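Jusura kitchen robot, seen at the Fondside open day
Reviewed by Trilok Nishad, Mar 14, 2022

I had been promising myself a trip to Fondside for ages, and when the email came round saying they were opening the workshop for an afternoon and showing off the Jusura two-armed kitchen robot, I put my name down before I had finished my tea. There were 40 places and I gather they went quickly. I can see why! It is a friendly sort of building, up a flight of stairs behind a tile shop, with a proper kettle and a biscuit tin that kept being refilled.

A word about what is on offer, as I found the leaflet confusing. Jusura is the pair of arms and the hands. Drevever is the software that tells them what to do, and it comes with a simulator, so you can build a kitchen on screen and let the robot loose in it before you risk your own crockery. You can have the software by itself for 196 pounds a year, and it was the software I had really come to look at. The arms are another matter altogether and cost rather more than my car did.

The first hour was all simulator, thrown up on a big screen with rows of chairs in front. I had half expected to be bored by this bit and to be craning my neck at the real thing in the corner, but I ended up enjoying it more than anything else that day. Our host ran the breakfast tasks, which mostly involve pastries, plates and a wire basket, and she was very good about stopping whenever somebody put a hand up (I put mine up a fair bit, I'm afraid).

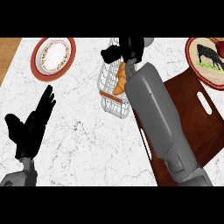
The breakfast task in the Drevever simulator, with the right hand at the croissant.

What won me over was how much care has gone into the everyday things. The marble has a faint grey vein in it and the plates look like plates you might find in somebody's cupboard. I was very taken with the one with the cow on it, and so was the lady next to me, who wanted to know where she could buy it. More to the point for a review, a wire basket is an awkward thing to reach into, with all those thin bars to catch a finger on, and it was nice to see they hadn't made life easy by putting the croissant on a bare worktop.

My one grumble with the view is that the forearm gets in the way. From where you are looking, the right arm covers a good deal of the chopping board and some of the basket too, and I kept wanting to lean round it. There is a second viewpoint you can switch to, but it lives two menus down and our host had to hunt for it herself. A button on the main screen would do nicely, please.

We were each given a turn at the controls after the break. You steer one hand at a time with a small handset, and I found the wrist much harder than the fingers. My first go sent the hand sailing off towards the ceiling, to general delight. By my third I had got a croissant as far as a plate, and I don't mind telling you I was pleased with myself. The hand moves a shade later than your thumb does, and that takes some getting used to. They told us Drevever has been run through 3,000 practice breakfasts since February, and I should think I contributed three of the worst.

Then it was over to the real arms for the last part. They worked at a gentle pace, moving rolls from a tray to a dish, and it took almost 60 seconds for each one. I didn't find that dull, though a younger visitor behind me was sighing. One roll went on the floor and was cheerfully picked up by our host. The motors make a soft whirr, much quieter than my food mixer, and you could hold a conversation next to them quite comfortably.

Setting up at home I can report on only a little. I put the trial version on my laptop the next evening and it ran, slowly, with the fan going like mad. The instructions are written for people who already know what they are doing, and I had to ring my nephew about one of the settings. Once it was going I lost a whole evening to it and let the potatoes boil dry.

Would I pay for the software? For a year, yes, I think I would, and a school or a club would get a lot more out of it than I will. I'd wait on the arms until they are quicker and a good deal cheaper. Fondside hope to run another open day in the summer. Take a cushion, the chairs are hard.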